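Bedding, Towels and the Shared Laundry: where does the water go?
Project report, Household Resources module, Brollthorpe

Last updated: May

1. What we wanted to find out

The residence at Brollthorpe has one laundry room for everybody in the building. Bills for water went up and the housing office put up a sign asking people to wash full loads. We wanted to know if people do. Also whether bedding and towels are a bigger part of it than clothes, which is what we guessed going in.

Our group had one term for this. Most of the counting happened in the second half because the first half went on getting permission to put paper on the wall.

2. Background

Not a lot written for buildings like ours. Most of the advice is for families who own a machine and can save things up for a full load. In a shared laundry you pay per cycle, so you would expect full drums every time. But people also wash when a machine is free, and they don't like mixing sheets with jeans, so the load gets split.

The machines are two types. The older ones are Vass front loaders, the newer ones are Gondar, also front loading but with a bigger drum. Same price per cycle on both. No display for water used on either one, so we couldn't read it off directly.

3. Method

Log sheet taped up beside each machine. Person fills in: what's in the load (clothes / bedding / towels / mixed), how full (quarter, half, three quarters, full), temperature. No names. We collected the sheets every morning and typed them up.

We got 802 usable entries. Threw out any line with no fullness marked, and a few pages that were jokes.

Problem with this – people judge fullness differently. One person's half is somebody elses three quarters. We put a drawing on the sheet after the first batch and the answers got more even, but the early ones are still in the data. Should of done the drawing first.

We also ran a short survey by the mailboxes. 200 replies. Questions were how often you change your sheets, how many towels you own, and whether you ever put a load on just because you needed one thing.

4. Results

4.1 Load types
Clothes were the largest group but by less than we expected. Bedding and towels together came close behind. Mixed loads were rare, even in the small hours when you'd think people would just throw everything in.

4.2 How full
Clothes loads mostly full or three quarters. Bedding loads were the worst, a lot of halves, and this was on the Gondar machines more than the Vass. Makes sense, one set of single sheets doesn't fill a big drum. Towels somewhere in between.

4.3 Survey
Many people own exactly one set of sheets. So they strip the bed, wash, dry and remake it the same day, and can't wait to combine it with anything. This was the most useful thing we learned and it wasn't even what the question was for. People with two sets said they let one sit in the basket until there were towels to go with it.

Needing one thing: yes, a lot of people. Usually a work shirt.

4.4 Cost
We tried to put a number on the half loads but the water figures for the older machines were not in the manual we found. Left out. The table from the draft is gone for that reason.

5. Storage

Added after feedback on the draft. If a second set of sheets is what helps, where does it go? Rooms are small and the closets have one high shelf. Folding matters more than we thought. A fitted sheet balled up takes the space of two folded ones, and a cotton blanket folded in a rectangle can go flat under the mattress end.
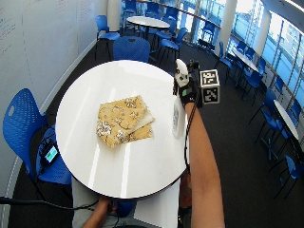
Report and layout: Household Resources group, Brollthorpe

Printed cotton pieces were easiest to get flat. Thick towels don't stay folded small no matter what, rolling was better. We did not time any of this or measure shelf space properly, it's just from trying it in our own rooms.

6. Suggestions

– Swap shelf in the laundry room for spare single sheets, clean ones only
– Label the Vass machines "good for one bed" so the small loads go there
– Drawing of a full drum on every door
– Ask Barkodano residence for their numbers, they have the same Gondar machines and more floors

7. Limits

One building, one term. Log sheets were optional and the people who fill in log sheets are probably the people who already care. Exam weeks are in there and everyone washes less in exam weeks. Temperature column was hardly used so we dropped it from the results.

Appendix A: blank log sheet
Appendix B: survey questions, final version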